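Gornetti Puts Two Grippers Through a Bag-Handling Trial

May 2021

Gornetti has finished the first part of a trial comparing two robot grippers on one of the harder jobs in a packing room, which is picking up and sorting soft plastic bags. The company released its early results this week and said a second part will begin in July.

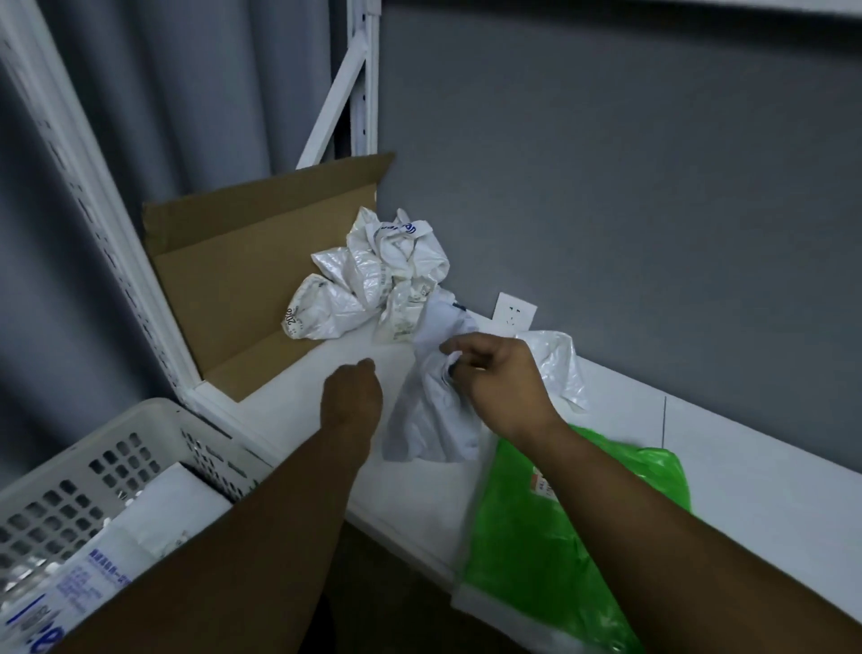
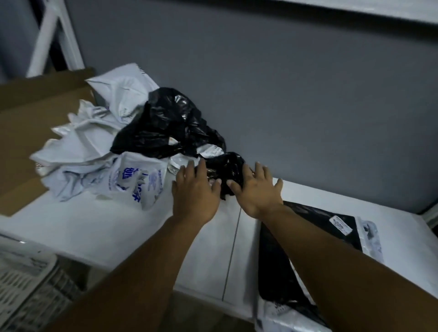 Sorting plastic bags by hand at a shelf and at a white table.

The two grippers on trial are the Ranham, a two-finger model with soft pads, and the Guo, which uses a suction cup on a short arm. Both were fitted to the same arm and run from the same controller, so that only the gripper changed between runs. Rigid boxes give neither of them much trouble. Bags are harder to deal with, as a crumpled one has no fixed shape and often lies folded over the next one in the heap. A person handles this by pinching the gathered plastic at the top of a white bag, or by putting a hand on either side of a small black one. The Ranham was set up to copy the pinch. The Guo has no way to do either and has to find a patch of plastic flat enough to seal against.

Gornetti ran 3024 picks in all, split evenly between the two grippers. A pick was counted as good if one bag, and only one, was lifted clear of the pile and let go over the bin. Picks that brought up two bags together were counted as misses even when both ended up in the right place.

The Ranham did better on crumpled bags and on thin ones. The Guo was faster on mailing bags that lay flat, but it lost its seal on creases and sometimes pulled a printed label away from the bag. Cuiping Bai, who led the trial, said the gap between the two was wider than she had planned for.

"We thought suction would win on speed and lose a little on misses," Bai said. "On flat bags it did. On a mixed pile it spent so long looking for a place to land that the speed was gone."

Each run lasted 60 minutes. The arm stopped 19 times over the whole trial, and most of the stops came from the camera, not the gripper. Glossy black plastic was the main problem. Bright highlights along the folds were read as edges, and the controller sent the gripper to a point where there was nothing to hold. White bags on a white surface caused fewer stops but more slow picks.

The team has since moved the overhead light and added a second camera, set low and to one side. Bai said short checks with the new setup look better, but there are not enough of them yet to report.

Part two will use the same piles with a third gripper from Brulport, which has a narrow suction cup set between two fingers. Gornetti also plans to test all three on bags with something inside them, which change shape as they are lifted. The pick counts for each bag type will be published with the July results, along with the controller settings used for each gripper.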